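Categoría: Apuntes de clase / Robótica de servicio / Visitas

Apuntes de la visita a Halvorsen - noviembre

Os paso por escrito lo que comenté en clase, porque varios no pudisteis venir y porque en el autobús de vuelta tomé notas con una letra que ni yo entiendo. Es material de examen solo en parte (lo marco al final), pero leedlo entero, que la práctica 4 sale de aquí.

La jornada de puertas abiertas la organizaba Halvorsen en el edificio Drulton, y nos recibieron con café, acreditaciones y una charla demasiado larga sobre la historia de la empresa que os ahorro. Lo bueno empezó después, cuando nos dividieron en grupos de 12 y pasamos a la parte de manipulación doméstica. A mí me tocó el segundo grupo y salí encantada, la verdad.

El proyecto se llama Dallon y parte de una idea muy sencilla: si quieres que un robot aprenda a recoger una casa, primero tienes que enseñarle muchas veces cómo se recoge una casa. Lo hacen con una pinza de mano. Una persona la sujeta, hace la tarea con ella y la cámara que lleva montada lo graba todo desde el punto de vista de la propia pinza. Luego esas grabaciones sirven para entrenar la política de control (repasad el tema de aprendizaje por imitación, que allí lo dieron por sabido y vi alguna cara de susto).

¿Y qué tareas graban? Pues las más tontas que se os ocurran: guardar la compra, doblar un paño, tirar un papel. Yo pensaba que tirar un papel a la papelera era cosa de diez minutos de trabajo y resulta que le han dedicado 189 demostraciones, ¡solo a eso!

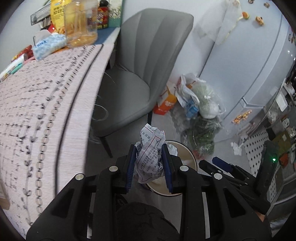 El papel arrugado es un objeto malísimo para un robot. No tiene una forma fija, cada vez que lo aprietas cambia, pesa poquísimo y casi no hay señal de fuerza que te diga si lo llevas bien cogido. Con un vaso rígido puedes planificar el agarre a partir de un modelo; con una hoja hecha una bola, ese modelo te dura hasta el primer contacto. Por eso en clase insisto tanto en la diferencia entre objetos rígidos y deformables, aunque a algunos os parezca teoría de relleno.

Pregunté por las almohadillas de las pinzas, que era lo que más curiosidad me daba. Nos explicaron que el relieve ayuda a que el papel no resbale sin tener que cerrar con mucha fuerza, y que habían probado antes con superficies lisas y les había ido bastante peor. Apuntadlo: fricción y geometría del contacto, apartado 3 del tema.

Otra cosa que me gustó es que graban en casas de verdad, con sus cosas por medio. Mesas llenas, bolsas en el suelo, imanes en la nevera... Si entrenas siempre sobre una mesa limpia de laboratorio, el sistema se pierde en cuanto le pones un mantel con dibujo. Cada sesión dura 60 minutos y después se revisa entera, se descartan las tomas malas y se etiqueta el momento de soltar. Ese momento es delicado: si abres antes de tiempo, el papel acaba fuera, y si tardas mucho el robot aprende a quedarse ahí parado encima del cubo, como pensándoselo.

La parte de Amatano, que es el programa con el que alinean vídeo y trayectoria, la vimos muy deprisa. Me prometieron unas diapositivas y en cuanto lleguen las subo a la carpeta del curso.

Para el examen entra: agarre de objetos deformables, demostración con pinza de mano frente a teleoperación (ventajas e inconvenientes de cada una) y variabilidad del entorno en los datos. No entra la historia de la empresa, tranquilos.

Para la práctica 4 elegid una tarea doméstica corta, hacedla vosotros despacio y escribid en qué instante cerraríais la pinza, en qué instante la abriríais y qué podría salir mal entre medias. Una página, dos como mucho - y sin copiar la del papel, que esa ya la tenemos.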